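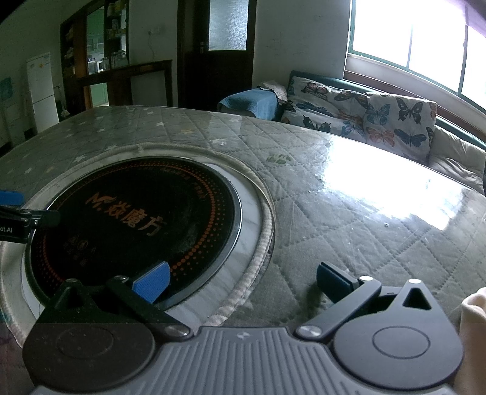
How do I get a landlord's permission to repaint without giving up my deposit?

Posted in Renting & Roommates by hollowleg41

I've lived in the same two-bedroom in Kadthorpe for 3 years. Every wall in it is a color I can only describe as old bandage. My lease says "no alterations to painted surfaces without written consent," and the management company, Hollis, has been very good at not giving written anything.

In May I called and asked if I could paint the living room. The woman on the phone said, "Oh, people do that all the time." I asked if she could put that in an email. She said she'd have to check. I assume she is still checking.

I'm not planning anything wild. I want a pale green in the living room and plain white in the hallway, where the previous tenant seems to have dragged a bicycle along the wall every day of their life. I would pay for the paint and do the work myself. My deposit is $2,576 and I would like to see it again someday.

Is "people do that all the time" worth anything if it comes to a dispute? Should I just paint and put it back when I leave? And does it matter that the walls are already scuffed? I have the move-in checklist, but under "walls" I wrote "fine," because I was tired and wanted to eat a sandwich.

paperclip_moth

The phone call is worth very little on its own. It's your word against the word of someone who will not remember you. What you can do is turn it into something on paper. Send an email along the lines of:

"Following up on our call in May, when I was told painting is allowed. I'd like to paint the living room pale green and the hallway white, at my own cost. Please confirm in writing, and let me know whether you want the walls returned to the original color when I move out."

Attach the color chips. Property managers are strangely soothed by color chips. If you get silence, send it again a week later, and then send a printed copy by certified mail to whatever address your lease gives for notices. That address is often different from the office where you drop off rent, and plenty of people skip that line.

Silence is not consent, to be clear. If your lease says written consent, you need a yes with words in it. But I've rented from three different companies that ignored emails for a month and answered certified mail in two days, so I'd spend the postage.

When they do answer, look for the part about restoring the walls. "Approved" with no mention of move-out can still end with a bill for repainting, and their painter will not be the cheap one. Ask for the name of the paint they use while you're at it. It'll be something like Warm Almond, and you'll want it later.

On the scuffs: three years is a fair stretch for a paint job. In a lot of places a landlord can't charge you the full cost of repainting walls that were due for it anyway. Rules vary by state, so check with your local tenant office before you lean on this. Also take photos of the hallway now, with daylight on it, before you touch anything. "Fine" on the checklist isn't great but it's not a confession either.

Nandcombe_renter

just paint it. i did my whole place dark blue and never asked and got everything back. they didnt even notice

paperclip_moth

In reply to Nandcombe_renter: Glad it worked out, but please don't do this with $2,576 riding on it. Dark blue takes a primer and several coats to cover, and if they had noticed you'd have been paying for all of them.

Lornside Lou

I used to do turnovers for a company a lot like that one, so here is the view from the other end of the roller.

What we charged people for was bad painting. Green was never the problem. Green on the ceiling, green on the outlet covers and one green hinge, that was the problem. Take the covers off, tape the trim, and pull the tape before the paint has fully hardened or it'll bring half your edge with it.

Wash the hallway first. Half of what you think is damage may be bike tire, and a damp sponge with a drop of dish soap will take a lot of it off. Fill the dents, sand, spot prime, then paint. If you go over tire marks without primer they come back through, usually after you've put the furniture back.

Pale green will cover in two coats with whatever they use. Keep the finish the same as the existing one. Flat patches on an eggshell wall show up from the parking lot.

And save the leftover paint. Write the room on the lid. Every apartment I ever cleared had 7 cans in a closet and no clue which wall any of them belonged to.

hollowleg41

Thank you, all. Email sent, color chips attached. I washed a section of the hallway as suggested and it came up a completely different shade of bandage, so now I have to do the rest.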